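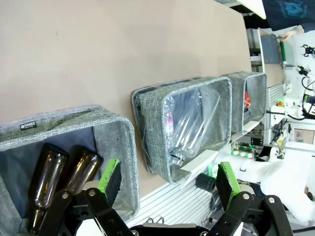
Figure 9.1 Brown glass bottles in a gray fabric basket.

Chapter 9
Sorting Before the Truck Comes

Terms in this chapter: cullet, contamination, dual stream, residue, resin, single stream, tipping fee

Most of what a town knows about its trash it learns at the scale. A truck drives on full, drives off empty, and the difference is written down. The weight says very little about what was in the load. A ton of bottles and a ton of wet cardboard look alike on the ticket, but one can be sold and the other usually has to be paid for a second time, at the landfill gate. The charge at that gate is called a tipping fee.

Chapter 8 followed a load from the curb to the transfer station. In this chapter we go back a step, to the kitchen, the school hallway and the office break room, where the first sorting is done. People with no training make these decisions in a second or two, often while carrying something else.

Our main case is the town of Ellmont, which changed its collection system in the spring and kept fairly good records before and after. We will also look at Dendombridge, a larger place across the river, where the change went the other way.

Single stream and dual stream

In a single stream system, all recyclables go into one container and are separated later at a plant. In a dual stream system, paper and cardboard go in one container, and bottles, cans and jars go in another. Some towns add a third container for glass alone.

Single stream is easier for the household, and towns that adopt it often collect more material. The trouble shows up at the plant. Glass breaks in the truck, and the pieces work their way into the paper. A paper mill may turn down a bale with glass in it, or take it at a lower price. Material that cannot be sold after sorting is called residue, and residue goes to the landfill like any other trash.

Ellmont had used a single stream system for nine years. When the contract came up for renewal, the town hired Catrin Skyrme to look at what the plant was rejecting. She spent a Saturday at the transfer station opening bags, and wrote a short report that we quote several times in this chapter. Her main finding was about liquids. Bottles and jars were being thrown in with something still in them, and the liquid was ruining the paper around them.
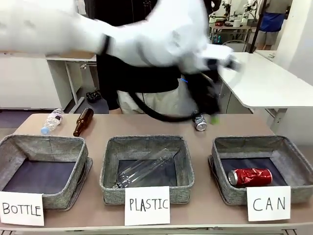
Why is brown glass often kept separate from clear glass?

The color is part of the glass and is hard to remove once the glass is melted. A small amount of brown in a batch of clear glass will tint the whole batch, and makers of clear jars will not buy it. Brown glass can be made into new brown bottles without this problem.

What makes a good container

The report led Ellmont to run a trial with 55 households. Each one was given three containers and a printed card. The card was written by Siwan Kneath, a teacher at Prosser School, who tested the wording on her sixth-grade class first. Her first draft used the word "commingled." The final one said "bottles and cans together."

The households were asked to keep a diary. Two things came up again and again.

The first was the size of the opening. A wide opening is convenient, but people drop anything into it. A narrow or round opening slows people down a little, and the contents tend to be cleaner.

The second was distance. Containers kept side by side were used correctly more often than containers kept in different rooms. When the paper bin was in the hall and the bottle bin was under the sink, everything ended up under the sink.

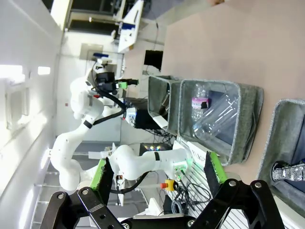 Figure 9.2 Gray bins lined up in a row on a tabletop.

Labels mattered less than the town expected. Several households said they had stopped reading them after the first week and went by position – paper on the left, bottles in the middle. Moving the bins around for cleaning and putting them back in a new order caused more mistakes than taking the labels off.

What happens to the glass

Glass that has been sorted and crushed is called cullet. It is mixed with sand, soda ash and limestone and melted in a furnace. Cullet melts at a lower temperature than the raw ingredients, so a furnace that uses more of it needs less fuel. Container glass is 100 percent recyclable and can be melted many times.

Plastic is less simple. The bottle, the cap and the label may each be a different resin, and the value of a bale depends on how well they can be separated. Section 9.4 covers this in detail, using price sheets from the Prollska plant.

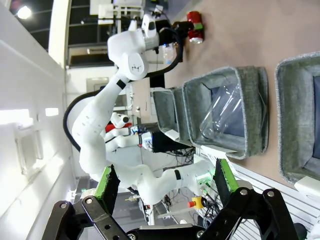 Figure 9.3 Tan tabletop with gray bins, seen sideways.

Before you read on

Keep a list of everything you throw away between breakfast and supper on one school day. Write down the item, what it is made of and which container you put it in. Mark any item you were unsure of. You will need the list for the exercise at the end of Section 9.2, where you will compare it with the Ellmont diaries.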